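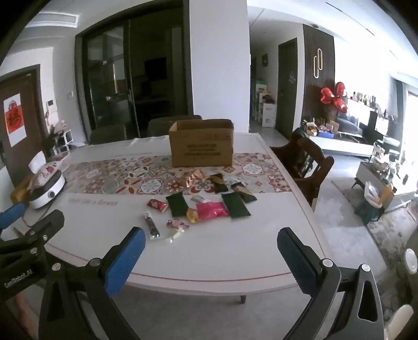

OK so I spent the afternoon at the Arkcombe open day and I have thoughts about grippers. Short thread!

They let visitors have a go at sorting candy into a cardboard box with hand-held grippers. You squeeze, the jaws close, you feel like a crab.

Twist wrappers are the worst. I went for the tail end every single time and Jussara Barbosa (she ran our table, so patient) kept telling me to aim for the middle.

I asked how many grabs they need before a robot can copy it. She said 200 was a decent start for one kind of packet, and they have 3796 so far. My arm was done after seven.

Brayden Arsenault got a flat packet on his first try and was unbearable all the way home.

They're doing another one in August. Sign up early, the line for the gripper table was LONG.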